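How to Test a Table-Clearing Policy in Sim Before You Waste a Week on the Real Arm

Short version: three objects, one arm, one table, lots of resets. Wrote this up for the two people on Greken who keep asking, figured others might want it. It's a how-to, but there's an opinion buried in it about whether these things can do chores yet. Spoiler, some of them. Sort of.

What you need

A simulator that handles contact decently. Any arm model with a two-finger gripper. A few tabletop objects with real collision meshes, no boxes pretending to be bowls. A policy to test, yours or somebody's checkpoint. A spreadsheet. Patience.

I use Dovura to launch the runs and keep the logs straight. You don't have to. A shell script and a folder per run works too, did that for months.

Step 1. Pick a chore and write it as one sentence

"Clear the table" is not a task. It's about nine tasks. Which objects? Where do they go? Does a cup go in upright? Who decides it's done?

Write one sentence with a start and an end. Mine for this page: pick up the can, lift it clear of the table, set it down upright on the far side of the cup. That's it. Boring on purpose.

If you can't say when it's finished, your success check can't either, and you'll be watching replays at 11 p.m. trying to decide if a can leaning on a bowl counts.

Step 2. Choose objects that fail differently

Don't use three mugs. You want things that go wrong in different ways.

A can: tall, narrow, tips over if you breathe on it. Slick sides.
A cup with slanted sides: fingers slide up when they close.
A wide shallow bowl or plate: nowhere good to grab but the rim, and the shiny inside can confuse anything leaning on depth or color.

Put them close together. Closer than feels fair. Real kitchen tables are not laid out for robots, and a policy that needs a hand's width around everything is going to be useless at home.

Patterned dishes are worth having too. Plain white plates make everyone's detector look great.

Step 3. Set the approach

For a tall can, top-down is the easy way in. Wrist over the can, fingers pointing at the table, come down slow. Side grasps are better for pouring but they need elbow room and the neighbors get knocked.

Set three heights: travel, pre-grasp, grasp. Travel has to clear the tallest thing on the table plus whatever you're carrying. People forget the second part all the time. The arm clears the can fine, the object hanging from the gripper doesn't.

Then slow down the last bit. Most of my early failures were the fingers arriving a hair off center and clipping the rim on the way down. Halving the speed for the final stretch fixed more of them than two weeks of retraining did. Embarassing but there you go.

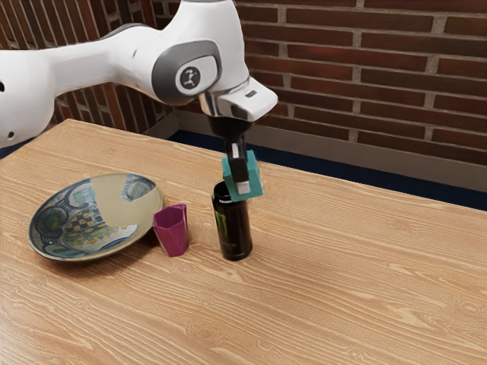
Efthymia Giannakopoulos wrote back on the draft that top-down is a cheat for drinks. A full open can gripped at the rim is a can you've just put fingers in, and no person at a dinner table would put up with it. She'd rather see a slow side grasp fail half the time than a rim grasp pass every time, because the side grasp is the one a household would want.

Fair. I kept top-down in here since it's a first test and you need something that works before you need something polite. But do put "would I drink from this after" in your notes. Different column from success.

Step 4. Write the success check before you run anything

Not after. After, you'll be generous.

Mine has four conditions and all have to hold:

Target object within tolerance of the goal spot.
Target upright.
Other objects haven't moved more than a small margin from where they started.
Gripper open and back up at travel height.

Third one is the one people skip. Skip it and your numbers go way up, and then the real arm puts a bowl on the floor. A chore done with collateral damage isn't done.

Fourth one catches a sneaky case: the object looks perfect because the arm is still holding it up. Let go, it falls over. Wait a second or two of sim time after release, then check.

Step 5. Randomize, but in stages

Do not turn everything on at once. You won't know what broke it.

Stage one, object positions only. Small shifts, then bigger. Keep the order the same.
Stage two, rotation. Matters for anything with a lip or a handle, does nothing for a can except move the label, which does matter if the policy learned the label. Mine had. Turned the can and it got lost.
Stage three, lighting and textures. Table grain, wall, floor. Busy background behind the arm is a good stress test, brick especially, all those lines.
Stage four, physics. Friction, mass. A full can and an empty can are different objects as far as the fingers care. Same picture, very different lift.

Run 1,000 episodes per stage if your machine can take it. I do it overnight, start on Monday, have all four by the end of the week with time to swear at stage four.

Step 6. Sort the failures by hand

Yes by hand. At least the first batch. My last big run was 3,000 episodes and 761 of them failed, and I watched every one sped up over a weekend. Horrible. Also the most useful thing I did that month.

Buckets I ended up with:

Missed grasp, closed on air
Grasped, dropped on the way
Bumped a neighbor
Set down tilted
Right motion, wrong object
Timed out hovering

Hovering was the biggest suprise. Arm gets near, can't commit, drifts around till the clock runs out. Doesn't show up as a crash, doesn't look dramatic in the logs. If you only read the success rate you'd never know it was a thing.

Wrong object was the scary one. Smooth confident motion, clean lift, perfect place. Of the thing you didn't ask for.

Step 7. Add something soft or flat

Once rigid objects pass, throw in a thin item. Sponge, cloth, whatever your sim supports. Chores are full of these and they're where the gap between demo and kitchen gets wide.

Soft body physics is slow and kind of flaky in most simulators. If yours chokes, use a thin rigid slab in the same size and treat it as a warmup. Grasp it near an edge and it'll hang at an angle, so your carried height changes. Go back to Step 3 and redo travel height. Really do it. 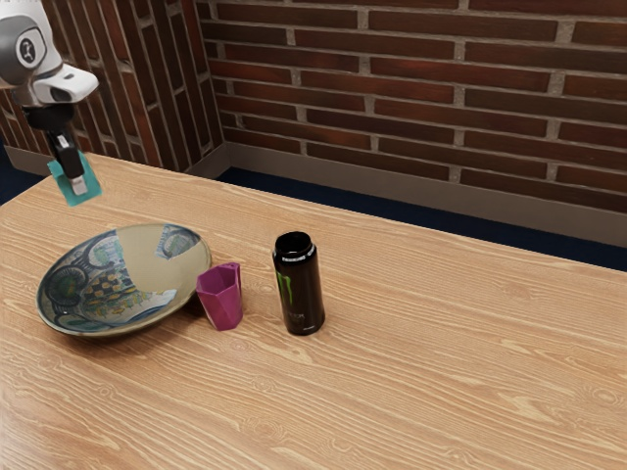 Placement goals need rethinking too. "Upright" means nothing for a flat thing. Use "lying flat, inside this area, touching nothing else." And decide now if one corner resting on a bowl rim is a pass. I say no. Vasanthi Sastry on the same thread says yes if the next step is wiping anyway, and she's got more hours on this than me, so pick one and write it down.

Drop height matters more than you'd think. Release a light flat thing even slightly high and where it ends up is anyone's guess. Go lower. Then a bit lower.

Step 8. Chain two chores

This is where it gets real, and where most policies fall apart. Move the flat thing, then move the can. Each one passes fine alone. Run them back to back and the second starts from whatever mess the first left, an arm pose it never saw in training, objects nudged a bit.

Don't reset in between. Tempting, don't. Nobody resets your kitchen.

Log where in the chain it died. If the second task fails way more in the chain than solo, the problem is start states, and you want more training data from weird starts. If both fail the same as solo, your policy's fine and it's just the odds multiplying.

So can they do chores yet

One object, known, sitting on a table, nothing too close: yes. I'd let it run while I was in the next room.

Several objects, tight spacing, told which one: mostly. You'd want to be in the same room.

Full table after dinner, glass and forks and a wet napkin stuck to a plate: no. Not the stuff I've run, and I've run a fair bit. The Kultolance line demo gets brought up every time I say this, and sure, it's quick, but that's a shop floor with the same part in the same tray all day long. Which is a real job and machines are good at it! A kitchen is a different tray every time.

Speed is the other thing. Even the good runs are slow. I can clear three things off a table before the arm has finished lining up on the first. If you're at work and don't care, fine. If you're standing there watching it with a dishrag in your hand, you will take over.

Moving to hardware

Separate page, still writing it, aiming for June. Quick notes so you don't hurt anything:

Cap the force low. Lower than sim says you need.
Empty cans first, no liquid. No glass for a good long while.
Keep the same success check, all four conditions, same tolerances. Loosen them for hardware and you can't compare to anything.
Hand on the stop for the first batch.
Redo the camera calibration if anyone has so much as leaned on the mount.

Expect the number to drop. Mine dropped a lot, most of it friction I'd guessed wrong in stage four.

Config files and the failure-sorting sheet are in the Makris folder linked from the sidebar. The sheet has a broken formula in the timeout column, I know, haven't gotten to it.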